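Vemunix Esel two-arm table cell
Home > Equipment > Table cells > Esel

Esel is a pair of small arms on a metal-topped table, sold by Vemunix for trying out jobs that people still do by hand: sorting, folding, packing, wiping down, putting things back in boxes. It is meant for workshops, laundries, repair firms and college departments that want to find out what can be handed over to a machine and what can't.

We are asked the same thing on most calls, so it goes first. Can it do the chores yet? Some of them, slowly, if the things on the table don't change much. Please read the section on cloth before you order if fabric is the reason you are looking.

What you get
Two arms, mounted to the table on metal plates
Parallel grippers with changeable fingertip pads
Ribbed metal work surface with clamp points
Control box and emergency stop
Talludia task software, single seat
Spare pads, one bag
Printed setup guide

Computer, monitor and keyboard are not included. Cameras are ordered separately, as most customers already have a preference.

Jobs it handles well
Picking up rigid items of a known size and putting them in a tray. Opening and closing light drawers, once it has been shown where the handle is. Moving small boxes from one side of the table to the other. Passing a part from one arm to the other. With these we expect a new user to have something working by the end of the second afternoon.

Jobs it handles with help
Packets and pouches that give when squeezed. Cables, if one end is held in a clamp. Stacking things of different sizes. All of these can be done, but expect to go back and correct it, and expect the settings to drift if the lighting in the room changes through the day.

Jobs we don't recommend
Anything with liquids. Anything sharp. Food. Glassware you would mind losing. Loads over the limit in the manual, including loads shared between both arms.

Cloth
Cloth is the hard one. A box stays the same shape when you let go of it and a cloth doesn't, so the arms have to look again after each move. A printed cloth is harder than a plain one, as the software can take a dark patch in the pattern for a fold, or miss a fold that runs through a busy bit.

Welington Furtado runs our test bench and has kept a record of cloth jobs since March. His last batch was 195 attempts at flattening a large cloth from a loose heap and folding it in half. Small plain towels did best. Big printed pieces did worst, mostly through the gripper closing on nothing or lifting two layers at once. A good fold took around 14 minutes from start to finish. A person does it in a few seconds, and we would not tell a laundry otherwise.

If you want to use Esel for fabric work, we suggest:
Start with plain cotton, hemmed, no bigger than the table.
Fit the small pads. The wide ones push the cloth away.
Clear small items off the cloth before starting a run, as the software treats them as part of it.
Keep spare cable tied back. A loop that hangs low will catch a raised corner sooner or later.
Stay in the room.

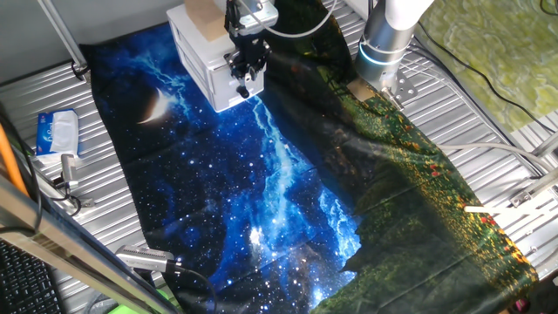 Night-sky tapestry on the metal work surface, with folds still to come out of the green section.

Fingertip pads
Pads are held by one screw each and wear out faster on ribbed metal than on wood or rubber. Change them when the edge looks rounded. A worn pad will still lift a box but will slide off a hem. Packs of 40 are listed under spares, and the older Haldane pads fit with the adaptor plate.

Space and setting up
Leave room to walk behind the table. Two people can put the cell together in a morning. The arms go on last, after the table has been levelled, and both base plates should be checked for tightness again after the first week. The cell should be switched off at the wall when nobody is using it.

Can I leave it running overnight?
No. It stops itself if it meets resistance, but it won't always notice a dropped item.

Will it work on my own table?
We sell the arms without the surface, though we can't support fabric jobs on a table we haven't tried. Ask first.

Does it learn my jobs by itself?
No. You show it the job by hand, several times over, then check what it does. Cloth needs many more showings than boxes do.

Trial hire
Esel can be hired for 2 weeks before buying, and the hire charge comes off the price if you keep it. Delwyn Ngata looks after trials and will ask what you want it to do, how often, and who does it now. Bring the real items if you visit the bench – samples that are nearly the same tend to give the wrong answer.

Lead time is given with the quote. Spares are sent separately.

Related: Esel single arm, clamp set, pad adaptor plate, Talludia extra seats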